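How do you keep a book club from falling apart over the summer?

Asked by Shivam Sengar, 15 April 2021

So our book club has 14 people on the email list and last summer we were down to 2 by the end. Two! We meet in a borrowed room at the Brurklow building and I don't want to give it up, but I feel silly unlocking it for me and one other person. Do you just take the summer off? Switch to short books? I'm the one who sends the reminders and I'm getting tired of sounding like a nag.

Ulla Ikonen

We went through this! What saved us was dropping the one big book and doing short stories from June until school starts. People will read a story on the bus or by the pool, and if they miss a month they aren't behind on anything.
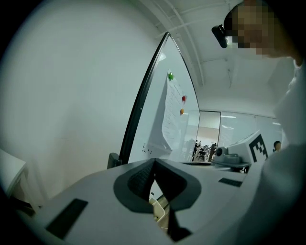 Picking the stories is where we used to waste the whole evening, so now everybody brings one title and we vote right then. We write the titles up where the whole room can see them. A whiteboard on a stand like this one is plenty, and you can see it's mostly clean, just a few little scribbles near the bottom. Then I copy the winners into one email and that's my only reminder for the season (I used to send 5, and I'm pretty sure they all got deleted). Also, bring popsicles.

zomska_reader

just take the summer off. we do and everyone comes back in the fall

tolletus

Kind of disagree with the one above, we took a break once and lost our room to a yoga class. Ask if you can keep your slot even if you only use it every other month. Ours said yes, but we had to get it in writing.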